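Higinio Varela: «Una fuga pequeña y antigua pierde más agua que una rotura en la calle»

Texto: Jovita Serrano
12 de julio

Higinio Varela dirige desde febrero la explotación de la red de abastecimiento de Cunano, que la empresa Rundesier gestiona por concesión. La red tiene 53 kilómetros de tubería, en su mayor parte fibrocemento y fundición gris, y 2.340 acometidas. Varela nos recibe en la oficina técnica con el plano de sectores abierto en la pantalla y pide empezar por el vocabulario. «El agua no registrada y el agua fugada son dos cosas distintas. En la primera entran los riegos sin contador, el subcontaje y las tomas ilegales. Si mezclamos las dos, acabamos cambiando tubería donde había que cambiar contadores».

El primer trabajo del año consistió en dividir la red en 11 sectores hidráulicos, cada uno con un caudalímetro electromagnético en la entrada y válvulas de frontera cerradas. La operación llevó más tiempo del previsto. Varias válvulas que en el plano figuraban cerradas no estancaban, y hubo que repetir la prueba de presión cero en los sectores del casco antiguo. «Un sector con una frontera que pasa agua da un balance falso. Es preferible no tener dato», explica.

La detección se apoya en el caudal mínimo nocturno, medido entre las dos y las cuatro de la madrugada, cuando el consumo doméstico baja a su valor más estable. A esa cifra se le resta el consumo nocturno legítimo, que incluye una panificadora, la residencia y las cisternas que pierden dentro de las viviendas. El resto se atribuye a fugas. Varela insiste en que el valor absoluto importa menos que la tendencia: «Si un sector sube un litro por segundo y se mantiene una semana, mandamos al equipo. Si sube una noche y vuelve, lo normal es que alguien haya llenado una piscina».

La localización fina corresponde a Eustaquio Cisneros, técnico de campo. Su equipo coloca registradores de ruido Padex sobre las válvulas y después correla los puntos sospechosos de dos en dos. El método funciona bien en fundición y bastante peor en polietileno, que atenúa las frecuencias altas. «En plástico pongo hidrófonos y acorto la distancia entre sensores», dice Cisneros. «Y aun así termino con el geófono, a pie, de noche. El correlador me da un metro y yo excavo otro si no he comprobado antes la longitud real del tramo».

Preguntado por el error más frecuente, responde sin dudar que es introducir mal el material. La velocidad de propagación cambia de forma notable entre la fundición y el PVC, y en Cunano hay calles con tres reparaciones sucesivas en tres materiales.

La presión es el otro frente. En la zona baja, junto al barrio de Tse, se ha instalado una válvula reductora que regula a 6 bares durante el día y a un valor inferior por la noche. Varela la defiende frente a quienes piden renovar primero la conducción. «El caudal de una fuga depende de la presión, y en tubería plástica con grietas longitudinales depende todavía más. La reductora trabaja desde el día en que se monta. La renovación hay que hacerla igualmente, con otro calendario y otro presupuesto».

No comparte, en cambio, el uso del rendimiento porcentual como indicador único. Un verano seco eleva el consumo y mejora el porcentaje sin que se haya reparado nada. Su informe mensual utiliza litros por acometida y día, y adjunta la presión media de cada sector. Para el otoño queda pendiente la telelectura del sector alto, donde la cobertura de radio dentro de las arquetas sigue siendo deficiente.
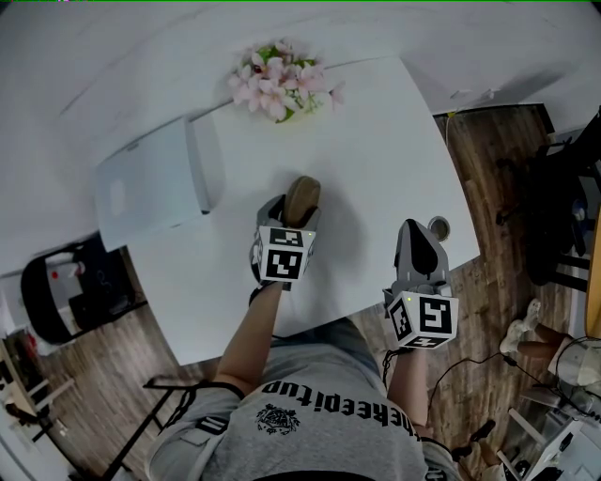
AGUA Y TERRITORIO | Entrevistas

La próxima entrega de la serie estará dedicada al parque de contadores, con Garnet Pelletier, y tratará el envejecimiento de los equipos y el subcontaje a caudales bajos. Coordina la sección Uriel Galindo.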